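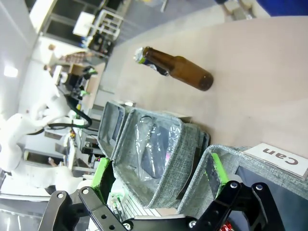
3. Setting out and labelling your bins

Right, on to the sorting table. I use soft grey fabric bins for this – they're light, they fold away, and they don't make a racket when a bottle goes in. You'll want one for each kind of container you collect.

3.1 Stand the bins side by side on the table, with the rims close together but not overlapping. Leave yourself some clear tabletop for things you haven't sorted yet.

3.2 Print your label cards. One word each, big bold black letters on white: "Can" is plenty, you don't need "Drinks cans, aluminium, rinsed". I did long ones for the first Drarura collection and people simply stopped reading them.

3.3 Fix each card to the front rim, facing whoever will be doing the sorting. If you've got people on both sides of the table, put a second card on the back.

3.4 Empty and rinse everything before it goes anywhere near the fabric. Beer dregs are the worst – the smell hangs about for days.

3.5 Take the lids off plastic bottles and put the bottles in on their sides. Upright ones topple and take their neighbours with them.

3.6 Lay glass bottles down well in from the edge of the table, and move them into their own bin one at a time.

Caution: don't drop glass in from a height, and don't fill a fabric bin with it to the top. The walls are soft and won't protect your shins. Chipped or cracked bottles go straight into a rigid box.

Note: foil round the neck of a beer bottle is fiddly. Peel off what comes away easily, and check with your own collection service about the rest. Ours in Predaston is happy with a bit left on.

3.7 When a bin is 4 fingers from full, swap it for an empty one and move the card across.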